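Collecting demonstrations in the simulator: a working guide

Last updated 2019-03-21

You have the Benari simulator installed, the arm moves when you ask it to, and you would now like it to learn something. For that it needs examples, and for a while the examples are going to be you, with a hand controller, picking up blocks.

Step 1. Write the task down in one sentence before you touch anything. "Pick up the lettered block and put it on the box" will do. "Tidy up" won't, as you will find when you reach episode 300 and discover you have been tidying in several different styles.

Step 2. Set the scene to shuffle on reset. Open the Narnix panel, tick Shuffle, and let it turn the blocks any way it likes. Leave the awkward layouts in. They are annoying to drive and worth more than the easy ones.

Step 3. Switch on the wrist view and record from it. The overhead view flatters everybody. The wrist view shows you what the learner gets, including the large objects that fill most of it.

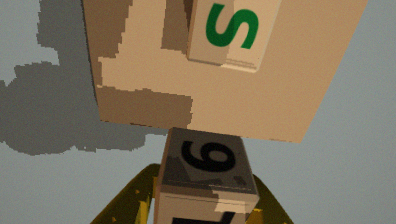
Wrist view in the simulator, fingers either side of the column. The numeral on the grey cube is a 6 or a 9, depending on which way up you are.

Step 4. If your task depends on telling a 6 from a 9, take the label from the scene file. Do not label by eye after lunch.

Step 5. Approach slowly, pause for a beat before closing the fingers, then close them in one go. Dithering is faithfully recorded, and the learner will pick up dithering long before it picks up a block.

Step 6. Keep the fumbles you recovered from and tag them "recovered". Bin the ones where you dropped the controller.

Step 7. Save every 2 episodes. Menon, our recording tool, has an autosave, and we have all believed in it once.

Our Stulline set was planned at 4,000 episodes and stands at 3,797 after cleaning. Most of the missing ones had shadows switched off halfway through a session. Check that setting before you start, and again when you come back with your tea.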